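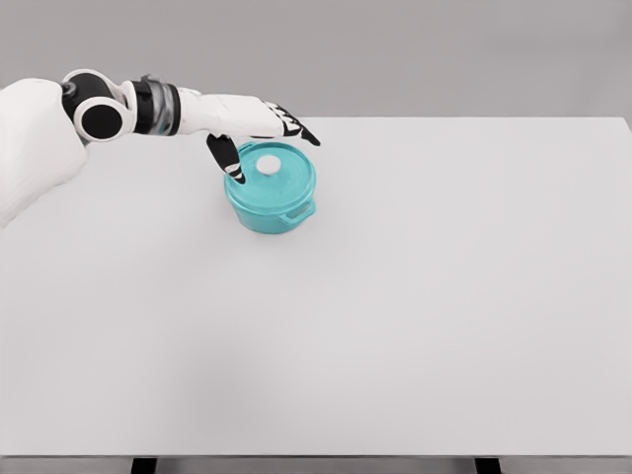 Simulated arm and hand over the lidded pot, Unstead workshop project

Workshop news: the Hervieu arm

Members of the Kendinstead shared workshop will know that the robot arm project, led by Hugo Brunet, has occupied the long bench by the compressor since April. The group now wishes to report on the simulation stage, which has taken up most of its evenings.

The task chosen for the model is a modest one. The hand is brought over a small teal cooking pot on a plain white table, and is to take the lid by its white knob, raise it and set it down to one side. The pot was modelled with a domed lid and a loop handle, and the table was left otherwise bare so that faults in the finger control would be easier to trace.

The group has logged 185 trial runs, of which 49 ended with the lid placed within the agreed area. Most of the remainder failed at the same point, with one finger touching the rim of the lid before the others had closed. Mr Brunet has rewritten the approach path twice and considers that the order in which the fingers close now matters more than the height of the wrist.

Construction of the physical elbow joint continues on Prerkitier bearings. The first pair was bored 2 mm too wide and has been set aside. Members are asked not to remove the clamps from the test plate.

The project has room for six further members. No experience of programming is required, though applicants should have completed the lathe induction. Names may be left at the front desk.

Comments (2)

petra_w: Is the lid weighted in the simulation? Ours was far too light at first and flew off.

Colin: Please could the group share the finger timings when they are settled?

This site uses cookies to remember your settings. Accept | Manage

Kendinstead Workshop Newsletter | Contact us | Back to top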